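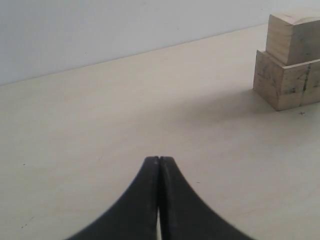
The Munix return net is meant for a high school or junior college player who shoots alone and is tired of chasing the ball. It stands under a regular basket, catches makes and most short misses, and feeds the ball back out toward the shooter down a chute. It has no motor and no power cord. I bought mine from Trendness in June and have used it in the side gym at Oakley and on a driveway hoop at home. The frame is matte black, close to the dark charcoal of the two curved fingers in the photo, and the front supports lean in and meet at the top much as those do, with only a hairline gap between them when the bolts are tight.

Setup

Putting it together took me 42 minutes working alone. The instructions are one folded sheet, and the drawing for the rear crossbar is backward. If you follow it, the net hooks end up facing the floor. I had to take off four bolts and turn the bar around. Everything else went together as shown. The wrench in the package is too short to be of much use, so have a socket set handy.

Folding it up afterward takes a couple of minutes. It goes through a standard door folded, but you need to tip it. The wheels are hard plastic and fine on a gym floor. On my driveway they catch on every crack.

Shooting with it

I kept a tally for the first few weeks, on the gym hoop only. Out of 1209 shots, the net sent 700 back close enough that I could catch the ball without taking more than a step. Most of the others came back too, but short or off to one side, and I had to go get them. A small share missed the net completely. Those were nearly all long rebounds off corner threes, and I don't think any net this size would stop them.

Makes from the free throw line are where it does best. The ball drops, rolls down the chute and gets to you on one or two bounces. From the wing you have to turn the chute by hand, and the collar that holds it is stiff. I do all my shots from one spot before moving it. If your coach gives you workouts that change spots after every shot, this will slow you down.

The net also changes how you shoot, a little. The top edge sits higher than the rim in front, so a flat shot hits the netting before it gets there. I thought that would bother me. After a week or so I had stopped noticing it, and my free throws had a bit more arc.

Compared with the Idon

I used an Idon net for most of last season. The Idon is lighter and its chute turns much more easily, but it only catches makes. On a bad shooting day you do as much running as you would without it. The Munix is heavier and slower to move and catches far more. I prefer it for long sessions. For a team that has to clear the floor fast between drills, I would get the Idon.

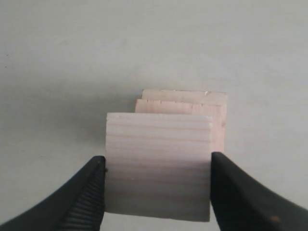

One reader disagreed with me on that last part, writing that their JV team uses two Munix nets and leaves both set up through the whole practice, so the weight never comes into it. They also said the stiff collar loosened with some silicone spray. I tried the spray on mine last Tuesday and it did help, although the chute still needs two hands.

Wear so far

The netting has held up. One elastic loop near the chute has frayed and I replaced it with a zip tie. The paint is chipped at the fold points. No bolts have come loose, but I check them every few sessions.

At the price I paid I would buy it again for indoor use. For a driveway only, I would wait and see if they come out with better wheels.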